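Spent part of August 2025 with the Sturneo kit, the tidying arm with a wrist camera and a head camera. Notes in a few posts for anyone thinking about buying one.

---

**1/** What you pay for: the arm, the gripper, two cameras, a controller box and a year of software updates. List price is $849. The Cuypers task pack is another $79 and you do need it if you want shoes. Without it you're teaching every grasp yourself.

---

**2/** Setup took me one evening. The printed guide is for an older bracket, so use the PDF. Camera calibration wants a flat surface with a regular pattern on it. I used a gridded mat I already had and it passed on the second try.

---

**3/** The shoe job is simple to describe. Sneakers go on the rack, heels out. Slides are a separate class in the task pack and you can tell it to leave them alone, which I did.

---

**4/** Wrist camera first, then three from the head camera.

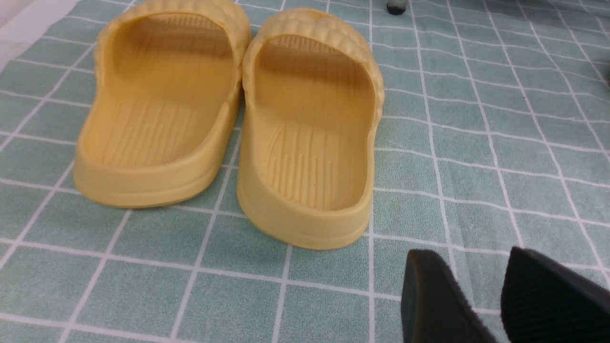
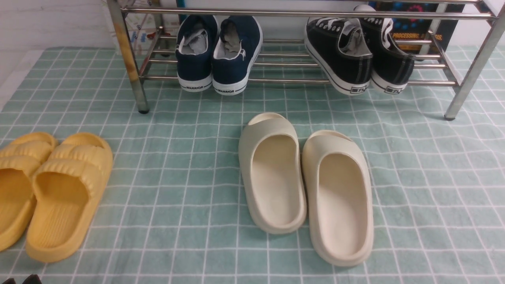
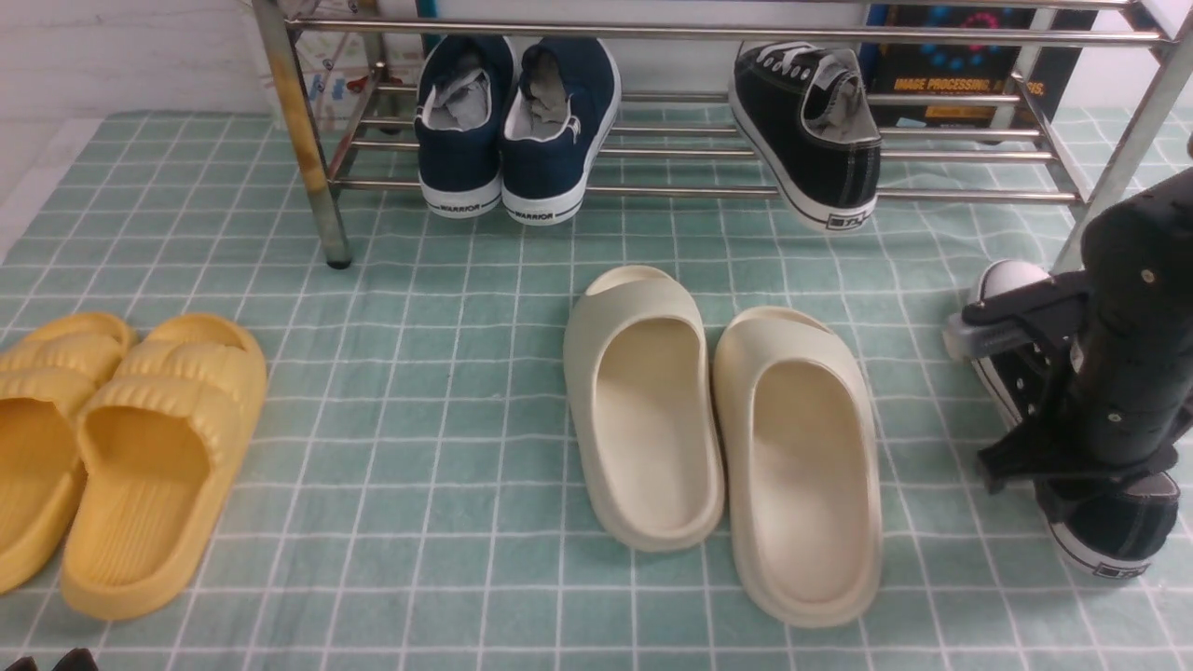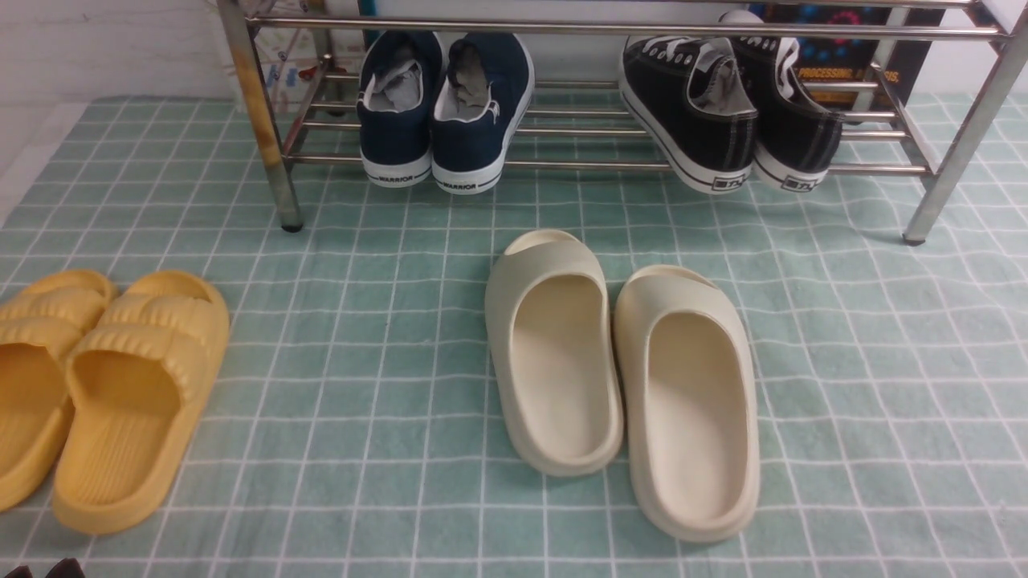 **5/** On to the software. Zernen makes the app, and it's a rebrand of something they sell to small warehouses. You can tell. There's a shift planner in the menu and no way to hide it. The job editor is fine once you find it, two screens down under Resources.

---

**6/** Speed: slow. I give it 30 minutes for a full job and go do something else. There's a fast mode, but the manual says not to use it with soft items, so I left it off.

---

**7/** Grip force is the setting to learn. The default is set for hard objects and it creased the collar on an old canvas pair. I took it down two steps and kept it there. Foam I haven't tested enough to say anything useful.

---

**8/** Things I'd want fixed:

- The gripper pads are a wear part and the spares are out of stock everywhere I looked.
- The controller fan runs even when the arm is parked.
- If the Wi-Fi drops in the middle of a job, it stops and you start the job over. No resume.
- Saved jobs can't be copied to a second arm.

---

**9/** Things I have no complaints about: the cable routing, the stop button (big, and where you'd reach for it), and the logs. Every job saves both camera feeds with timestamps, so when something goes wrong you can look at it later. Storage holds 2,000 clips before it starts deleting the oldest.

---

**10/** The obvious comparison is Flendar. I had their arm on loan in April. Better app, quieter, and it does resume after a dropout. But it's a closed system – you can't load your own jobs at all, and there's no wrist camera. For close work near a rack rail I'd rather have the wrist view.

---

**11/** Support: I wrote in twice. The question about the bracket got an answer the next morning, with the right PDF attached. The one about spare pads got a form reply and then nothing. Ticket is still open.

---

**12/** Who it suits: people who don't mind editing a job file and want to see what the cameras saw. If you want to take it out of the box and have a tidy hallway by dinner, I'd wait for the next version of the app.

---

**13/** I bought mine at full price, no discount code, no deal with Sturneo. Towels are next. The task pack lists them as beta, so I'll post again once I've run a few loads. Questions are welcome in the replies, but I can't help with the Linux build, I haven't installed it.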